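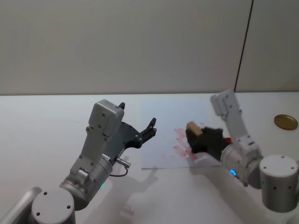

# Chapter 2: Difficulty Curves

Open any game you love and play the first two minutes again. You'll be amazed at how much it teaches you! In *Niltusbridge*, a small puzzle game by the studio Wokico, the first level has one lever and one door. By level 200 you are juggling floods, mirrors and a very grumpy ferryman, and somehow it all feels fair.

How do designers get you from one to the other? A difficulty curve is the way a game's challenge rises and falls over time. Good curves are rarely straight lines – they climb, dip to let you breathe, then climb again.
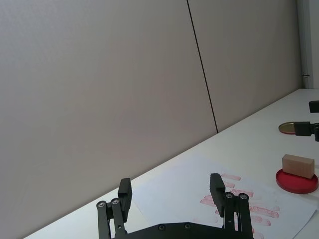 **Figure 2.1** Black gripper with its finger pads wide apart, white tabletop.

Designer Timo Seidel drew the curve for *Niltusbridge* by hand, then redrew it after nearly 1000 playtests. Most players had quit at the same bridge!

In this chapter you will:

- plot the curve of a game you know well
- tell a hard level from an unfair one
- sketch five levels of your own

**Key words:** difficulty curve, playtest, spike, plateau

**Before you read:** Think of a level that made you quit. What came just before it?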